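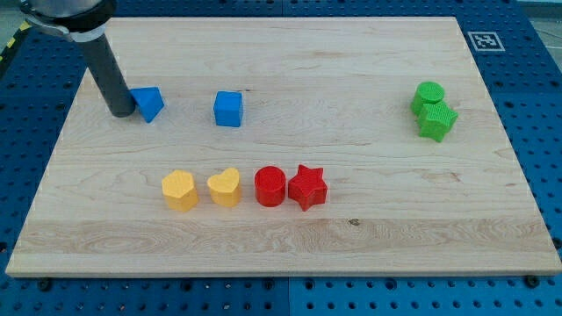
The Tranent Run

The order came in at ten to five, when Domenica had one arm in her coat. Programmes, the customer wanted, and admission tickets, numbered, with a stub that tore off clean. 2869 of them. For tomorrow night!

"Tomorrow night," said Helmut Fuchs, reading it over her shoulder. He had been a printer since before she was born and he said it the way other men say grace. "Who is it?"

"The Guvis Players. Delia Villalba. She says the last firm sent them tickets for a dog show."

Helmut was already rolling up his sleeves, and Domenica took her arm back out of the coat, because you can't leave a man like that alone with a job like this. You'd miss all the good parts.

She loved the shop best after hours. The street went quiet and the big press, which everyone called the Tranent after the town it had been bought from, cleared its throat and got going, and the whole floor hummed up through your shoes. There was the smell too — ink and warm dust and the orange Helmut peeled at the start of every late job and never finished.

They set the front in a fat old typeface with curly feet. Delia had asked for something plain, but when Domenica rang to read her the proof and happened to mention the curly feet, there was a long breath on the line.

"Like a proper theatre?" said Delia.

"Exactly like a proper theatre."

"Oh, go on, then. Go on!"

So they went on. The card was Rakena, cream, the heavy one, the sort that makes people sit up straighter when it's handed to them. By eight the first sheets were drying on the racks and Domenica had a blue thumb. By nine the numbering box had stuck.

It stuck on 14. Sheet after sheet of 14s, lovely crisp ones, and it was Domenica who spotted it.

"Stop! Helmut, stop, they're all sitting in the same seat!"

He stopped. He looked at the pile. Then he laughed so hard he had to hold on to the guillotine, and she got the box out and found a crumb of dried ink wedged behind the wheel, no bigger than a poppy seed. She picked it out with a pin. The wheel clicked round to 15 as sweetly as anything.

They perforated until after midnight, and Helmut taught her to listen for it, the little purr the wheel makes when the depth is right. She tore one stub, just to see. It came away like a petal. She tore another. He took the rest of the sheet off her.

Delia turned up at 11 the next morning with her hair in rollers and opened the first box on the counter. She didn't say anything for a bit. She ran a finger over the curly feet, then held a ticket out to each of them.

"Front row," she said.

Domenica turned hers over. Number 14.

"I kept a few," said Helmut, and went to find his orange.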